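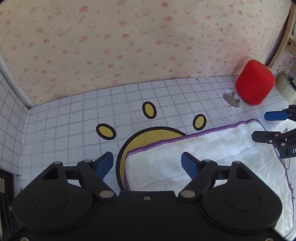
Ulloa Hall, February 20, 2026

Ulloa Pond Society
Minutes of the ordinary meeting

Present: Octavio Insaurralde (chair of the meeting), Graciela Garrido (accounts), Pascual Lagos (fishing and fish stock), Kulap Ruangrit (minutes), Olga Gaete (paths and planting), and the members who signed the sheet.

1. Opening and the last minutes

Octavio opened the meeting and asked if everybody had received the minutes of the last one. Two members had not, as their addresses were written wrongly in the list. They read a paper copy at the table and had no remarks. Olga asked for one correction: in point 4 it was written that the willow at the east bank must be cut down, but what was agreed was that it must be cut back. The correction was made by hand in the signed copy and I have also changed it in the electronic one. With this, the minutes were approved.

2. Condition of the water

Pascual reported on the water. The level is good after the rains of this winter and the outlet is working, though the grille in front of it fills with leaves every few days and has to be cleaned by hand. The water is still very brown at the shallow end, where the ditch from the upper field comes in. In his opinion the mud there has become so deep that the fish do not use this part of the pond any more, and in summer it smells.

He has asked the firm Pondix to come and look. They walked around the pond with him and sent a written offer afterwards. It has two parts. The first is to take the mud out of the shallow end with a suction pump, and the second is to build a small settling basin where the ditch enters, so that the mud stays there and can be removed more easily. The first part costs 2,000 euros. For the second part they do not give a fixed price, because it depends on the stones that are found when digging.

There was a long discussion. Some members thought that it makes no sense to clean the shallow end if the ditch continues to bring mud, and that the basin should come first. Pascual answered that he had thought the same, but that the machine of Pondix cannot reach the place of the basin before the shallow end is cleaned. Graciela did not want to vote about a price that is open. She proposed to accept the first part now and to ask Pondix for a maximum price for the second, in writing.

Octavio put this proposal to the vote. It was accepted, with one member against. The member against asked that the reason be noted: he would like to have a second offer from another firm. Pascual said that he had written to Stomari also, and had no answer until today. If Stomari answers before the contract is signed, he will send the offer to all members.

The work can only be done outside the breeding time of the fish and the birds. Pondix has proposed September. Pascual will confirm this with them.

3. Accounts

Graciela handed out the accounts of the last year. There is 749 euros more than in the year before, mostly from the day tickets, which were sold more than expected. The costs for insurance have gone up again. She has asked the insurer why and received a letter that, in her words, explains everything except this question. She will write once more.

The reserve is enough to pay the first part of the work in point 2, but after it there will be little left for the path. Olga was not happy about this and said that the path was promised already last year. Graciela agreed that it was promised. She showed on the second page that the path could be paid from the day tickets of this season, if they are sold as well as last year, so the work would start later but it would not be cancelled.

A member asked if the price of the day ticket could be raised from 7 euros. Opinions were divided. Pascual is against it, as the young people who come by bicycle from the town buy exactly this ticket, and he prefers to have them at the pond. Others thought that a visitor who comes by car from far away can easily pay a bit more. It was suggested to have two prices, but then it must be controlled who comes from where, and no member present wanted this task. The price stays the same for this season.

The accounts were approved without votes against.

4. Path and planting

Olga began with the path on the north side. Between the bench and the small bridge it is now so soft that a wheelchair or a pushchair cannot pass after rain. She had walked it with a member who uses a wheelchair, and they turned back before the bridge. She wants to put a layer of Pritex ground fabric under the gravel, so that the gravel does not sink into the earth again as it did the last time. She had brought a printed sheet from the supplier and let it go round. The fabric is sold in rolls, and one roll covers a little more than the bad part.

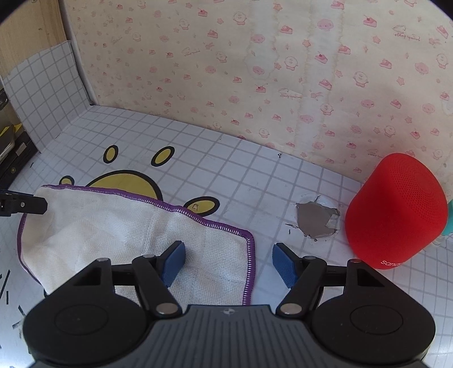 The question was whether the members can lay it themselves or whether a firm is needed. Olga believes that the members can do it on two mornings, if the gravel is delivered close to the bridge. The difficulty is the gate. A lorry does not go through it, and last time all the gravel was tipped on the road side and had to be brought with wheelbarrows, which took much longer than the laying. Octavio will speak with the owner of the neighbouring field and ask if a tractor with a trailer may pass along the edge of it. The owner allowed it once before – when the bridge was repaired – but he was then angry about the tracks, so this time it has to be done on dry ground, and the society will level the tracks afterwards.

On the planting, Olga asked for 20 young alders for the west bank. The roots hold the earth and the shade is good for the water in summer. Pascual asked that the place in front of the fishing stands be left free. They will mark the places together with sticks before the trees are ordered.

The willow of point 1 will be cut back before the birds begin to nest. Three members offered to help. The branches will be kept, because Olga wants to use them for a low woven fence at the place where dogs go into the reeds.

5. Fishing rules

Pascual read the rules in the version from last year and explained two changes.

First, night fishing. It was allowed on trial for one season. There were complaints from the two houses on the hill about car doors and voices. Pascual has spoken with both families. They do not ask for a ban, they ask that the cars be left at the hall and not at the gate. The members agreed with this. Night fishing stays allowed and cars must be parked at the hall after ten in the evening.

Second, the carp. Several fish were caught last year with damaged mouths. From this season only hooks without barb may be used, and each person must have a wet mat to lay the fish on. Members who have no mat can borrow one from the box at the shed. A member wanted to know who will check this. Pascual said that he will be at the pond on most mornings and that he will speak with people in a friendly way first.

Both changes were accepted. Kulap will write the new rules in a shorter form for the board at the gate. The text on the old board can almost not be read.

6. Summer gathering

Octavio would like to have the gathering again at the pond and not in the hall. Last year the rain came at the time of the food and everything was carried inside, but most members said that they would still prefer the pond. Graciela will ask for the tent of the music club. A date was not fixed, and Octavio will send three proposals.

It was asked that this time there be more dishes without meat. Kulap will prepare a list where everybody writes what they bring, so that we do not have again so many potato salads.

7. Other matters

The key for the shed: there are more keys given out than written in the book. All who have a key are asked to tell Graciela, also if they got it a long time ago from another member.

A member saw a terrapin on the stones near the outlet. If it is seen again, please take note of the place and inform Pascual. It should not be fed.

The lamp over the side door of the hall does not work. Octavio will report it.

Lost property from the autumn work day is still in the shed: one grey glove, a thermos flask and a folding saw with a red handle.

Next meeting: after Pondix has answered about the basin. The invitation will be sent by e-mail and hung on the board.

Minutes: Kulap Ruangrit
Read and signed: Octavio Insaurralde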